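Brokstead Folk Dance Weekend: Your Questions Answered

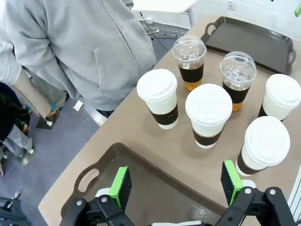

What is the Brokstead Folk Dance Weekend?
It's two days of music, workshops and social dancing at Kusance Hall, and we can't wait to have you with us! Saturday is mostly teaching, with the big evening dance to finish, and Sunday, May 26, 2024 is the showcase, when visiting troupes perform and then pull everybody onto the floor for the last set. Between sessions people gather over drinks, iced ones with domed lids or hot ones in white paper cups, and plenty of dance partnerships have started that way. Please keep the lids on if you carry yours toward the dance floor.

Do I need any experience?
None at all. The Saturday morning class begins with walking steps and builds up to a full circle dance by lunch. If you've danced for years, try the Stovura workshop in the side room (fast footwork, tricky turns, so much fun).

Do I need a partner?
No. Most of our dances are circles and lines, and for the couple dances we swap partners constantly.

What should I wear?
Clothes you can move in and soft-soled shoes. Street heels mark the floor, so please bring a second pair. Troupe costumes are very welcome on Sunday!

Is the music live?
Yes! The Aquino String Band plays both the Saturday dance and the showcase. They spent April learning a whole new set of waltzes and they sound wonderful.

How many tickets are there?
The hall seats 500 for the showcase. Each workshop takes 100 dancers, and those fill first, so book early if you have a favorite.

Can I bring my kids?
Please do. Children under 12 get in free with an adult, and there's a family dance on Sunday before the showcase.

Can I film the performances?
Short clips from your seat are fine. Please leave tripods at home and keep the aisles clear.

Where do I park?
Use the lot behind the hall, entrance on the north side. Accessible spaces are next to the stage door, and the ramp there leads straight to the main floor.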